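Learning to keep flowers longer than three days

Tuesday, January 13, 2026

When I moved to this town in May, I knew almost no one, and I started to buy flowers at the Saturday market to have something alive in the kitchen. My mother always had flowers. I thought I knew how to take care of them, but my first tulips were dead before the next Wednesday.

So I began to read and to try things. First I changed the water every day and put nothing in it. This helped a little. Then I bought the small bags of powder they sell at Trosell, the garden shop behind the train station. The bag says it is for one liter, but my vase holds less, and for weeks I was giving too much. The water became cloudy and smelled bad. Now I use half a bag and it is fine.

The second thing was the knife. I used to cut the stems with kitchen scissors, and a lady at the market told me that scissors press the stem flat. With a sharp knife and a long slanted cut my carnations stayed good for 11 days. I was so proud that I wrote it on the calendar.

Roses are still difficult for me. Sometimes the head bends down on the second day and does not come up again. I have read that it is air inside the stem, and that you should cut it under water, in the sink. I tried this with two bunches. One was better and one was the same, so I cannot say much.

In winter I buy less. The market is small in January and the heating in my apartment is too strong for most flowers. I put the vase on the stairs at night, where it is cooler, and my neighbors have been very kind about it. For the darkest weeks I also allow myself some artificial stems, which my mother would never accept. They do not need water, only a place to stand, and I like to try different heights before I decide. 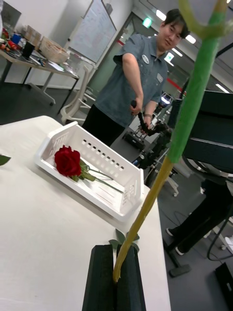
A red rose in the basket, green foam and a long artificial stem.

Last week I ordered bulbs from Bilomard for the balcony, mostly small narcissus. They cost more than I planned, but the shipping was free. I know it is late to plant them, so they will go in pots as soon as the frost stops. If someone has done this in January, please write me how deep you put them.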